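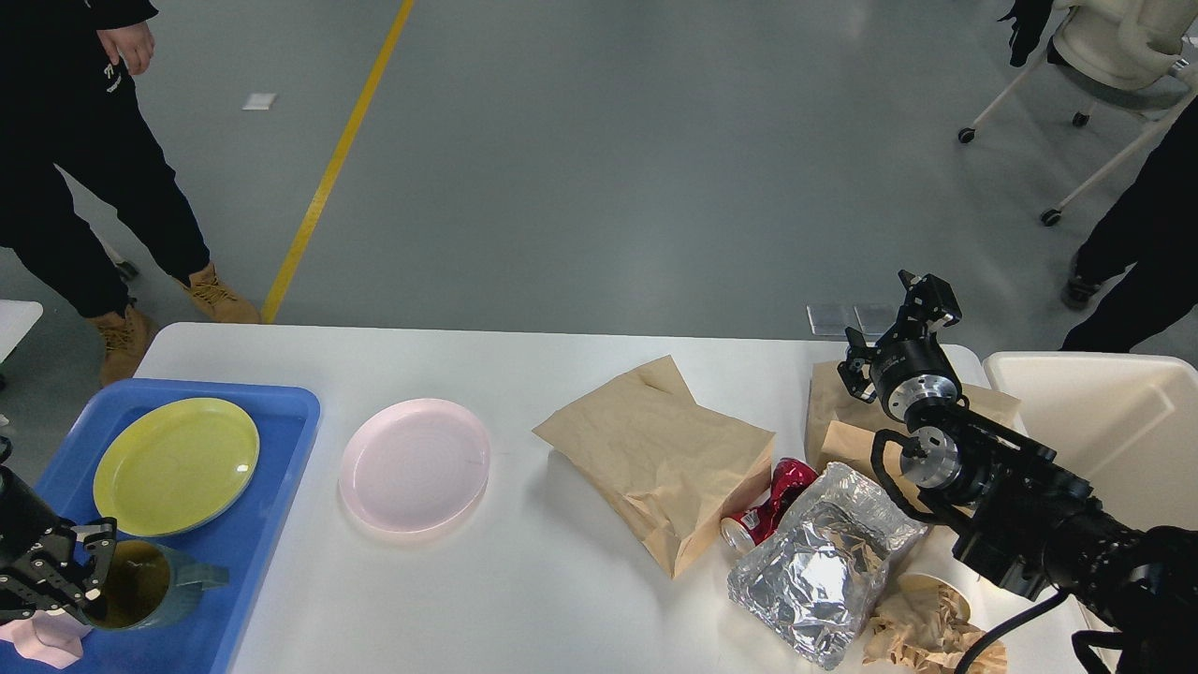 Hamilton, Ontario, 08/02/2019

To: shared-lunchroom list
From: Blandine Riviere
Re: Clearing the lunch table, what goes where

Hina Ghumman wrote:
> Can someone please settle the sorting question? I cleared the table after
> lunch and had no idea what to do with half of it. The dishes went on the
> blue tray, fine, but I stood there with a paper bag in one hand and a ball
> of foil in the other. Noman says bags are recycling, Bilal says garbage if
> they held food. The notice by the sink is from when we were still with the
> old hauler. Also, do the plates get stacked or not?
> Hina

Hi Hina, hi all,

I phoned Jevance, who have had our pickup since December, and went through it with them item by item. My answers are below in the order I'd clear a table.

Dishes first. Plates and mugs go on the blue tray and the tray goes to the kitchen. The pink plate on the bare tabletop belongs on the tray with the yellow one, even if it looks clean. It still gets washed. Stack plates if you like, but no more than 3 high, and keep the mugs off the top of them. Tip out any coffee or tea in the sink before you carry the tray. A mug lying on its side will slide as soon as the tray tilts, so stand them up. Cloths come off the tray before it goes to the kitchen and go in the wash pile.

Paper bags. Noman and Bilal are both partly right. A dry brown bag with no grease on it is recycling, flattened. A bag with grease or sauce on it goes in the green cart with the food scraps. If the bag is still good, fold it and put it in the drawer under the microwave. Shabnam uses them for the seed swap.

Loose brown paper, same rule as the bags. Please put the small scraps inside a bag so they don't blow around when the loading door is open.

Cans. Tip out what's left, then blue box. Crushed is fine with Jevance. We used to keep them whole for the deposit drive, but that is finished. 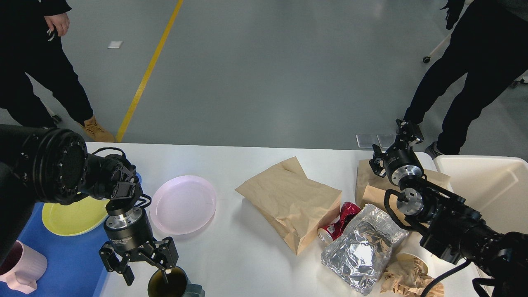 Foil and paper cups

Foil is the one I had wrong. Jevance will take it if it is clean and squeezed into a ball, and one sandwich wrapper is too small to make it through their sorting. So please save it up in the jar beside the kettle until there is a decent lump – bigger than a fist – and then put it in with the cans. Foil with cheese baked onto it is garbage.

Small white paper cups are garbage. They have a lining that Jevance doesn't want in either stream. I asked twice. There are plenty of mugs, so the cups are really for visitors.

Wipe the table last, after the crumbs are off. The spray is Vaseo, in the cupboard over the sink, and one bottle needs to last us the month.

Noman, could you take down the old notice? I will print a new one and tape it up in the same spot. If anybody has something that isn't covered here (tea bags, yogurt tubs, the plastic windows on pastry boxes), send it to me by the 10th and I'll add it before I print.

Blandine
ext. 764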